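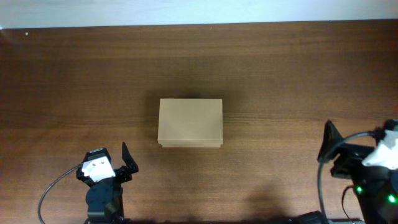 Riedl puts its new gift range in a plain brown box and leaves it there

July 2021. For immediate release

Homeware firm Riedl has spent the better part of a year on new packaging for its Dellano gift range, and is pleased to present a cardboard box. It is rectangular, tan and has a lid. The top of the lid carries no logo, no slogan and no picture of a family laughing at a candle.

The old Dellano box had a ribbon, a window, a sleeve and a leaflet about the ribbon. Customers wrote in to ask how to open it. The new one opens by lifting the lid, a method the company tested on 20 households before committing itself. Thirteen asked if they could keep the box. Several did not mention what was inside.

"We had a longer list of features, but they kept turning out to be cardboard," said a spokesperson for Riedl. "We are very happy with the lid."

The box was drawn up with the design studio Geko, which supplied 1069 words of notes on the colour brown. Riedl has read most of them.

A first run of about 2000 boxes goes on sale in August at the Riedl shop in Hellness and by post. They will be sold filled, as part of the Dellano range, or empty, for people who already own enough things and would like somewhere to put them.

Samples are available to the press on request. They will arrive in a larger box.

Press contact: Riedl press office, Hellness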